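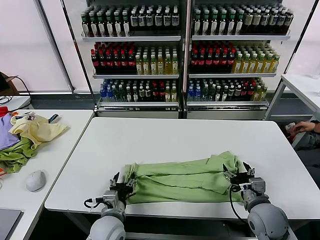 Green shirt, likely long-sleeve, on the table, rest of the pile waiting on the left

alvarmoen
OK folding people, I need you. I finally set up the white table for laundry (the one in front of the drinks cooler at the shop, closed hours only, my back thanks me) and I'm trying to settle on ONE way to fold long sleeves. The green one is what I keep ending up with: sleeves in, then everything stacked lengthwise so you get a long sausage. It holds together when you carry it, but it looks like a bolster pillow and there are creases all over it. I have 40 of these shirts to get through before we open back up and then they go into Hodilitz bins. What do you all do?

gunnel_b
Too long! A bundle like that has to bend somewhere when it goes in the bin, and wherever it bends you get a crease right across the chest. Lay it face down, sleeves straight back over the body, sides in to the middle, then fold UP from the hem in thirds. You want a brick you can stand on its edge.

pressandfold
Disagree with Gunnel a little. Thirds is fine for T-shirts, but on a long sleeve you've got all that sleeve fabric sitting in the middle and the brick comes out fat on one side and flops over. I do the long strip first, same as Alvar, and then roll it. Rolls don't care about fat spots.

gunnel_b
Rolls come undone the second someone pulls out the one next to it. I did a whole season of staff shirts at Sturkton and we rolled for the first month. The drawer looked like a snake pit by lunch.

pressandfold
Then your rolls were too loose, sorry!

tilda70
Can I just say I'm more interested in the cooler? Those shelves are so neat and then there's the clothes heap right next to it, lol. Whoever does your bottles should do your shirts.

alvarmoen
Ha, that would be me on both counts. Bottles are easy, they already have a shape. I keep the red labels together and the yellow-green teas together, same on both sides, so I can see from the register what's low. The bottom shelf is more of a mix and it bugs me every single day.

tilda70
So why not sort the pile like that too? I see a pale yellow thing on top, something purple, green underneath, and a bit of red sticking out at the corner. I'd split by color first and fold after. Much faster for me.

oldmangle
Sort by SIZE, not color. Color only matters if you're putting them on display. I timed myself once when I was bored, 26 minutes for a full basket sorted by color and 18 for the same basket sorted by size, since my hands get used to one width and stop thinking.

tilda70
Was the second one also your second time folding that same basket? Because then of course it was faster :)

oldmangle
...possibly.

gunnel_b
Alvar, back to the creases. Are you smoothing between folds? To me it looks like the sleeves got laid over on top of each other and never flattened. Run your forearm down the whole length before you make the next fold. Forearm, not your palm, it covers more. And give it a shake first, a really hard one.

alvarmoen
I do shake them! But no, I don't smooth in between, only at the end. Will try the forearm thing tonight. Also thinking of getting one of those Öberg folding boards, has anyone used one?

pressandfold
Had one in January, gave it to my sister. Fine for T-shirts, but the sleeves hang off the sides and you end up tucking them by hand anyway.

gunnel_b
I love mine – but I use it for the width and ignore the flaps. A piece of stiff cardboard does the same job.

alvarmoen
Did ten of them Gunnel's way with the forearm and ten strip-and-roll. The bricks are flatter, no question, and they stand up OK in the Hodilitz bin if it's packed full. Half empty, they lean over. The rolls look nicer to me but I can't read the size tags. Leaning brick for now, and I'm going to cut some cardboard.

pressandfold
Put the tag end facing up when you roll! Start from the hem!

gunnel_b
Cardboard about as wide as a sheet of printer paper is plenty, btw. Post the bins when they're done, I want to see them.

Related threads
Jumurton hangers or folded for work shirts?
Keeping stacks from leaning in a half-full bin
Best table height for folding standing up
How do you store tea bottles, label out or cap color?
Fitted sheets, the October 2020 megathread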